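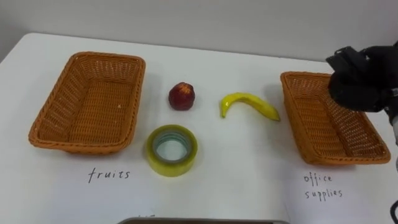
Our Tandley woven baskets have been in the shop since September and I'm still finding new corners of my own house to put them in! They're shallow and rectangular, with a lovely thick braided rim, and a matching pair sits nicely on a white table - one for fruits, say, and one for office supplies, with the names handwritten underneath so that everybody at home knows where things go. The orange-brown colour is a warm one and gets on well with plain walls.

Each basket holds up to 3 kg. Wipe with a barely damp cloth and let it dry well away from the radiator, please.

Price: £20 each
Item no. 108
Colour: orange-brown

If you'd like more than six, do write to Constanza Ibarra at the shop first - she'll gladly check the shelves for you and put them by.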